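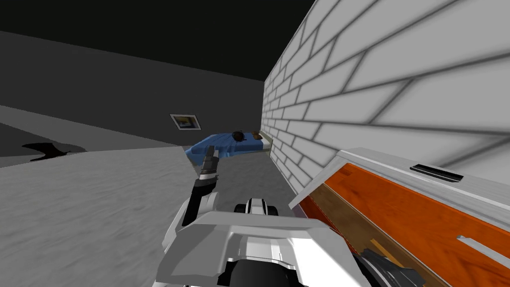
Skandov is looking for people to take part in a study on how household robots learn to tidy a bedroom. The method is simple to state. A person steers a two-armed robot through a simulated room, the software records what they do, and a control program is trained on the recordings. Most of the rooms are plain. The one used for the first block of sessions has a bed with a blue blanket and a couple of small things lying on it, a white-framed cabinet with an orange wood-grain panel, and not much else. We keep the furniture few so that differences between one participant and the next are easier to see in the data.

The study follows on from a pilot we ran earlier in the year. In the pilot, 219 recordings were made by our own staff, and the program trained on them did well when the robot started close to the bed and badly when it started beside the cabinet. Ea Østergaard, who analysed the results, found that staff had nearly always backed away from the cabinet before turning, and had nearly always turned the same way. The program copied the habit, including in rooms where there was no space for it.

What we want to know now is whether recordings from people with no training in robotics give a program that copes with more starting positions. Our working guess is that they will, up to a point, and that past that point the extra variety makes the arm movements less steady. We would like to find where that point lies. The target for the full study is more than 3000 recordings.

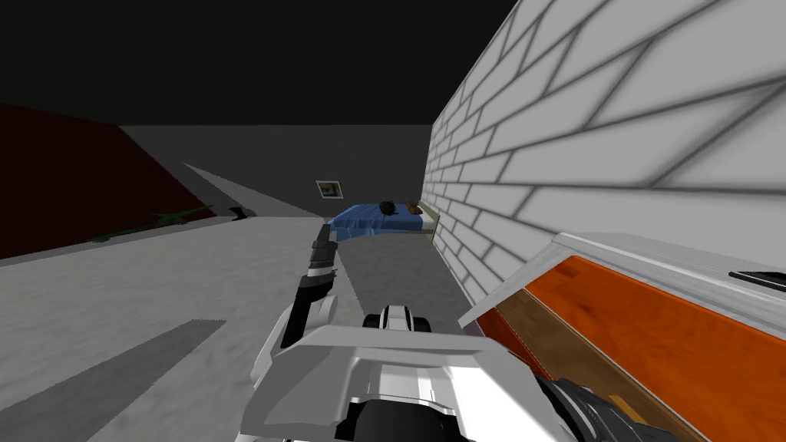 Sessions are run on Todeo, our simulation software, using two hand controllers and an ordinary screen. You do not need to wear a headset. Each session lasts 2 hours including breaks. You will be shown the controls, given time to practise, and then asked to carry out short tasks such as reaching for an object on the bed, picking it up and putting it down somewhere else in the room. Some tasks will start with the robot in an awkward place. You may do them in whatever way seems sensible to you, and you may give up on one and go to the next. Failed attempts are kept and used as well.

Half of the participants will see the room lit evenly and half will see it with stronger shadows on the floor. You will not be told beforehand which group you are in.

Who can take part

You should be 18 or over, able to sit at a desk and use both hands, and comfortable following spoken instructions in English. Glasses and contact lenses are fine. We are keen to hear from left-handed people, who were missing from the pilot altogether. Please do not apply if you have worked with robot arms or have used Todeo before. If you get motion sickness from computer games, tell us when you write and we will talk it through with you.

What we record

We store the movements of the controllers, the movements of the simulated robot, and the time taken. We do not record your face or your voice. Your name is kept apart from the recordings and deleted when the study closes. You can ask for your recordings to be removed at any time until training begins, which is planned for November. After that they cannot be separated out. The recordings and the trained program will be released together under the name Filo, for other research groups to use.

Payment and place

Participants receive a gift card after each session, and travel by bus or train is refunded on production of a ticket. Sessions take place in the Þrastardóttir building, second floor, with a lift from the main entrance. Morning sessions start at 9.30 and afternoon sessions at 13.30. You can sign up for one session or several.

How to apply

Write to Kirsten Hallgrímsson at the study desk with your name, your age, which hand you write with and the times of day that suit you. An information sheet and consent form will be sent to you before you decide. Questions about the method, or about what happens to the recordings, can be put to Oskari Jääskeläinen through the same desk.

Print this page
E-mail this page to a friend

Contact | © Skandov | Back to top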